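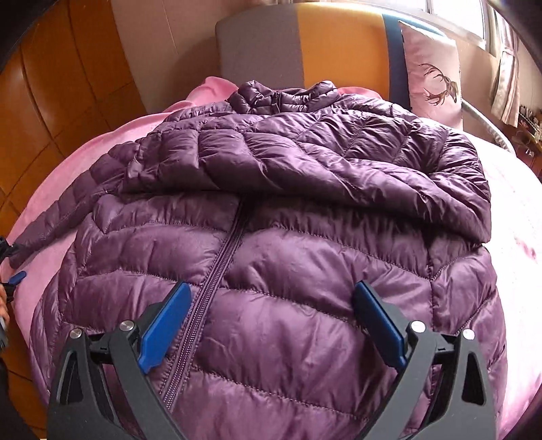 Angus Menzies wants it written down that he never asked for a rulebook. He said so at the start of Wednesday's call and again near the end, and I'm putting it up top so he'll stop emailing me. What he asked for was one page, and what we now have from the Kallata group is a draft of 11 pages on how to record household handling work for robot training. I've read it twice (second time with coffee) and I like it a lot more than I thought I would!

So, the news. The draft went out to members this week and comments are open until the end of June. It covers hand-held grippers used in real homes, with clothes and bedding as the first batch of tasks. Kitchens come later, and there's already some grumbling over that from the Revanik people, who do hardly anything else.

The big change is consent. Up to now most of us have used a form signed once, by whoever opened the door. Under the draft, everyone who lives in the home gets a say, and the form has to list the rooms by name. A bedroom gets its own line and its own signature. Anyone can pull a room out later, and the team has 5 days to take those recordings off the shared drive. I can hear the groans from here, but I've been the person standing in a stranger's hallway trying to explain what "the upstairs" meant on a form, and I'd have loved a separate line.

Then there's the bit on soft items, my favorite part, and yes, I know how that sounds. Puffy and quilted clothes get a whole section. You note whether zippers are open or closed before you start, you write down how the thing was laid out, and you don't tidy it between takes unless the task sheet says to. Failed grabs stay in.

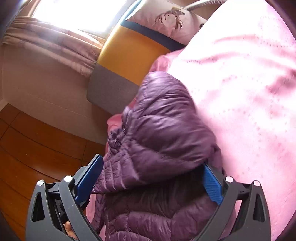 They get a tag, same as the good ones, and the tag has to be put on the same day by the person who was holding the tool. I've fought for that for ages. If you hand a pile of clips to somebody who wasn't in the room, they end up guessing at what the operator was going for, and you can't build much on guesses.

Finger pads are in there too. You check them before each session, wipe them down, and swap both if one is worn. Stepan Palamarchuk tried the checklist at Farquharson before the draft went out, on 76 sessions, and told me it slowed his crew down for the first 2 days and then they stopped noticing it. He does want the wording on cleaning products fixed. The way it reads now you could wipe a pad with pretty much anything and then go straight for someone's good winter coat, and he's right that it needs a line on residue.

My own gripe is with the breaks section. It says operators should rest their hands "as needed," and if you've ever worked with a crew that's paid by the take, you know how that goes. Put a number in it! I sent that in as a comment already, and if you agree please send one too, in your own words, so it doesn't look like I wrote them all.

Comments go through the Zukitz portal under "Household Handling," and you'll need your member login. If the page hangs when you attach a file, paste the text in the box instead. There's another call before the window closes, same time, 4 in the afternoon, and Angus is bringing his one-page version.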